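Asetti two-arm unit: your questions about the grip fault

Why has the laundry trial been paused?
The right arm held on after being told to release. It did so on 2 of 60 runs. Pillgate, who supplied the arms, call that "within tolerance". We don't.

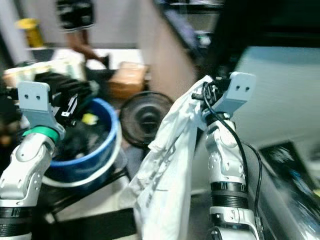 A late release matters most with a bag or a sleeve, which can drag the arm towards whatever it has snagged on.

Is it fixed?
We've been told so. The update came on Wed 16 January and Vitalii Moroz has yet to see test results for it.

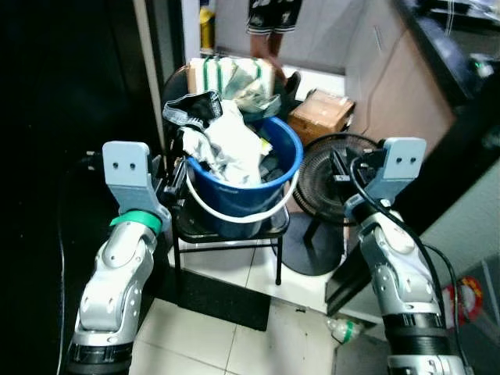

Both arms raised, with the laundry bucket between them.

Does the stop button work?
It cuts the motors. Whether the fingers let go is another question, and the manual gives two answers.

Can I free a stuck garment myself?
No. Stop the unit and ring Anju Lodhi.

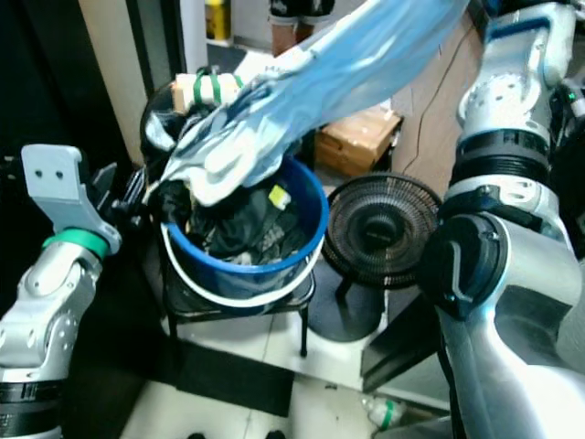 Long items stay off the list until she has signed them off, whatever the sales sheet says.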